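Search articles Search Clear
Magazine > Automation > Features

Two Grippers, One Kitchen Table: The Flavumport Handling Trial

The Flavumport Institute for Service Automation has completed the first stage of a trial comparing two grippers on ordinary household objects. The work began in March at the request of Gusomville, a supplier of equipment to residential care homes, which wished to know whether one low-cost hand could manage the range of things found on a kitchen table.

The two candidates are both parallel designs with two fingers. The first, supplied by Pattinasarany, has wide, flat pads and a long stroke. The second, the Valska, has narrow fingers that taper to a point and closes with less force. Each was fitted in turn to the same arm and driven by the same controller, so that differences in the results could be traced to the hand.

"We had read a good many data sheets," said Octavian Zamfir, who directs the trial. "They give grip force on a steel block. Our clients do not serve steel blocks."

Objects were chosen to cover several kinds of difficulty. A ketchup bottle lying on its side can roll when touched off center. A colander is wide and must be taken by the rim or a handle. Toy fruit stands in for the real kind, which changes in size and firmness from one week to the next and would make runs hard to compare.
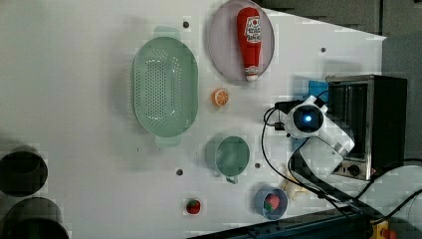
Why not test each gripper on a single object and repeat it many times?
The institute did so in an earlier study and found the results of little use to buyers. A hand that is tuned to one shape often does poorly on the next, and the cost of changing fingers between tasks is rarely included in the price.

In all, 2,116 grasps were attempted. Each attempt was scored by Luminița Cârstea and Kornél Bozsik, who worked separately and compared their sheets afterward. A grasp was accepted if the object was lifted clear of the table and held for nine seconds. Objects that turned in the fingers were recorded under a separate heading, as Gusomville considers this acceptable for fruit and unacceptable for open cups.

The Pattinasarany hand was the stronger performer on large items and on anything with parallel sides. Its weakness was access. The wide pads need clear space on both sides of an object, and they often met the wall of a bowl before they reached what was inside it. 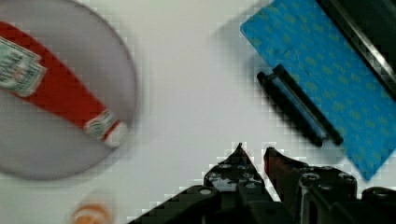

The Valska hand gave better results on small objects and in crowded layouts, although it required more careful alignment. Radu Marinescu, who wrote the control software, reported that an error of a few millimeters in the approach was enough to push a light object away. He has since slowed the last part of the motion, at some cost in cycle time.

Finger wear was also recorded. Pads on both hands were inspected after every 800 closures, and one Valska pad was replaced when its edge began to lift. The supplier has agreed to review the adhesive.

The institute has not recommended either product. Nosipho Kruger, who represents Gusomville on the project, said that the company is inclined toward the narrower fingers but will wait for the second stage, in which 14 further objects will be added and the table layout will be changed between runs. Soft packaging and wet dishes are among the cases to be covered.

Score sheets from the first stage may be requested in writing from the institute's publications office.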